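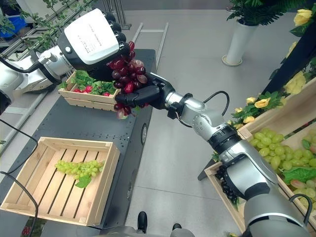

According to a note we received from the Havel shop, the grapes at the bottom of the crate are always the first to split, and could the guide please say more about how to put them in.

Guides > Prudusora Market Crates > Section 2: Filling the crates
Search guides: grapes crate
148 shares · 6 comments

2.1 Before you start

Wipe each crate with a damp cloth and let it dry in open air. Do not soak it. Pass your hand slowly over the slats and the corner joints – a splinter can open the skin of a grape very easily.

2.2 Filling with grapes

1. Set the crate level on its stand or on the table. Press lightly on each corner. It must not rock.
2. Lay a few green leaves over the slats. Leave some of the slots open, so the air can pass.
3. Lift each bunch with both hands, one above and one from beneath. A heavy bunch held only by the stem can lose its lower berries.
4. Lay the first bunch across the slats, with the stem toward the back.
5. Add the next bunches close to it. They may touch, but do not push them down.
6. Keep green, dark red and black grapes easy to tell apart. One dark bunch may hang over the front lip of a crate of green grapes, if the customers do not brush against it when passing.

CAUTION: Do not build more than two layers of grapes in the large crate. The lower berries will carry all the weight.

Note: The Farah crate has narrower slots and needs fewer leaves.

2.3 Radishes and leafy vegetables

1. Use the small crate. Radishes roll to one side in the large one.
2. Put in the leaves first, then set the radishes among them so the red shows.
3. Sprinkle water on the leaves before the crate goes to the table. Keep this crate away from the grapes while it is dripping.

2.4 During the day

Look at the crates in the morning and again at 2 p.m. Take out any split berries with small scissors and do not pull them. If a crate is half empty, move the remaining bunches to the front and put fresh leaves behind.

For the Flerau stand, see the fixing of the rear legs in Section 3.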